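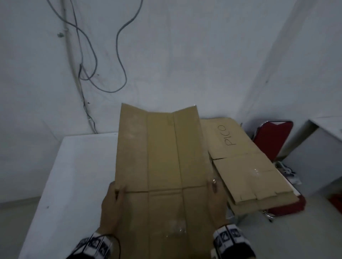 How do you keep praying when you've stopped feeling anything?
Posted by Jovita Hinojosa, Sep 23, 2019

I've been a believer since I was 22 and I've never had a dry spell like this one. It started in August, after we moved to Baltusham. I still get up early, I still sit down with my coffee and my Bible, and then I say the same few sentences I said the day before and it feels like I'm talking to the kitchen wall. I'm not angry with God and nothing awful has happened. We like the house, the kids like their school. I just don't feel Him close the way I used to, and I miss it!

My old church in Muklow had a Wednesday prayer group and I think I leaned on that more than I knew. We've visited two churches here and everyone was friendly, but I'm not at the point where I'd tell any of them this. My husband says to give it time. Part of me wonders if I should quit the morning thing for a while so it doesn't turn into a chore, and part of me is scared that if I quit I won't start again. Has anybody been through this? What did you do?
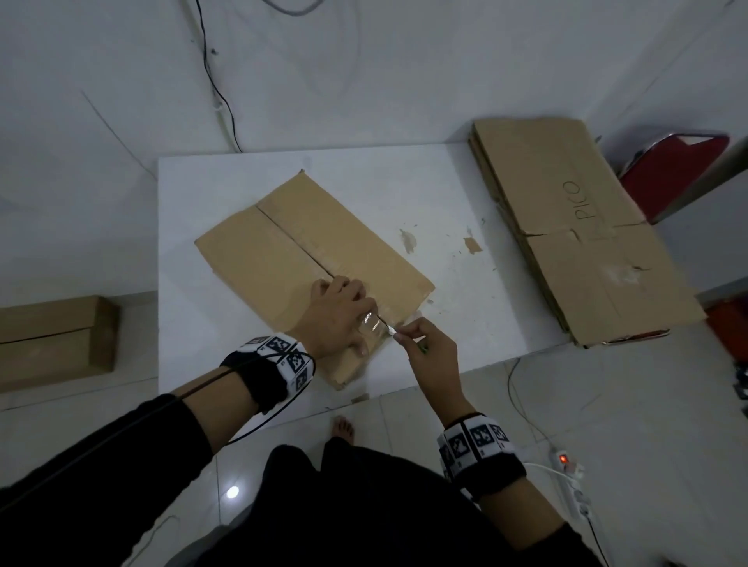

Fenna Hoekstra
Please don't quit, but do make it shorter. I went through close to a year of this and what wore me out was trying to fill half an hour. I cut it down to 7 minutes and a psalm, read out loud, and if I had nothing of my own to say then the psalm was my prayer for the day. Some of them are pretty grumpy, which suited me fine (Psalm 13 got a lot of use). David asks God how long He's going to hide His face, so you're in good company with that question.

The feeling did come back for me, slowly, and I couldn't tell you what day. I'd also say tell one person. It doesn't have to be someone at a new church. Call somebody from your Wednesday group and ask if she'd pray with you over the phone once a week. You moved, but I bet they'd still love to hear from you.

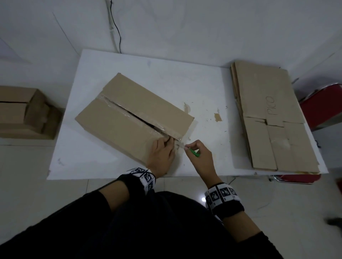
Opening a taped box

Mawar Sitompul
Just have faith and it will pass. God bless.

Tuncay Tatlı
I'd go a little easier on yourself than you're doing. A move takes a lot out of a person, and I think we sometimes call it a spiritual problem when we're plain tired. Are you sleeping? Are you eating lunch? Elijah got a nap and a meal before he got the still small voice, and I've always liked that about the story (1 Kings 19, if you want to look it up).

What helped me was praying on foot. I walk 25 minutes most evenings and pray for whoever lives in the houses I'm passing, even the ones I've never met. On the flat days I still had something to say. Take one of the kids along if you can't get out alone, mine asks better questions than I do.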